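The rack that kept jumping

I lost most of January to a bug that turned out to be one number in a config file, so I am writing it down before I forget the order things went in.

The setup is simulated. A black arm stands on a table and has to bring its gripper down to a slatted rack, close on the top edge, and lift. We call the task Biken, after the folder it lives in. The policy trains overnight on the Erkdale machine, and by the time I took it over from Benedita Garcia it was doing well. The last overnight run before the trouble did 2000 episodes and I had no complaints about it.

Then I swapped the rack model for a more detailed one. The old one was a solid block with a picture of slats on it. The new one has real gaps, and I wanted the fingers to be able to go between them.

The next morning the log was full of resets. In about 200 episodes the rack had left the table before the gripper closed. I replayed a few. The arm came down the way it always did, the fingers got near the top slat, and the rack shot off sideways. In one replay it went through the wall. The arm did not look any different from the week before, and that is why I spent so long in the wrong place.

First I blamed the controller. I cut the approach speed in half and the rack still jumped, only later. Then I blamed the friction values and wasted two evenings on those. I also went back to the old block rack for one run to be sure, and with that one there was no problem at all. I should have done that first. 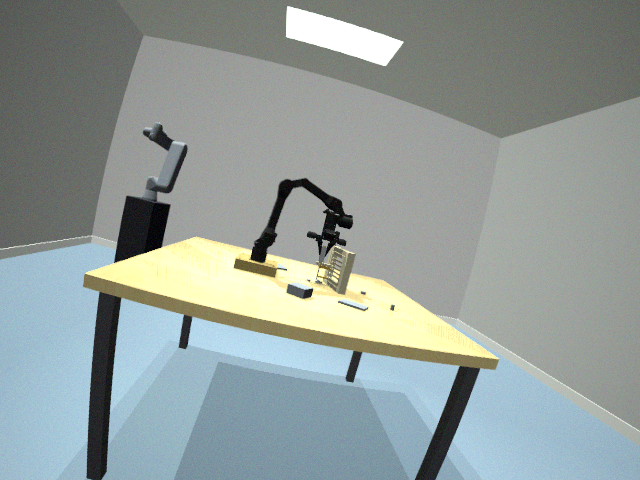
Heriberto Ocampo wrote back the same night that I should stop looking at the arm and turn on the collision shapes, and that he would bet lunch on the hull. He had seen the same thing on Danari with a wire basket, where the physics engine had filled in every gap and the fingers were starting out inside something solid.

He was right, mostly. The importer had wrapped the whole rack in one convex shape that stuck out past the slats. When the fingers reached what looked like open air they were already inside the shape, and the solver pushed them apart with whatever force it took. I had never set a limit on that force. The limit is the one number. The file had a zero in it, which I read as none and the engine reads as unlimited.

I fixed both. The rack is now built from separate boxes, one per slat, and the push-out speed has a cap. It runs slower - the extra shapes cost something - but I ran 1000 episodes and the rack stayed on the table until it was lifted in all of them. It still gets dropped sometimes. That is a training problem and I can live with it.

What bothers me more is that the bad episodes were not all thrown out. The reset only fired when the rack left the table. If it jumped and landed upright, the episode carried on, and some of those counted as successes. Shobha Kurian asked whether the policy could have learned to knock the rack on purpose. I don't know. I deleted everything trained after the swap and started over from Benedita's last checkpoint.

I also added a check that stops the run if any object on the table moves faster than the arm can push it. It took ten minutes to write. It has gone off once since, on a bad spawn position, and I was glad to get the message at breakfast and not a week later.

Still to do: the same check for the second task, and a note in the importer docs about the zero. I owe Heriberto lunch.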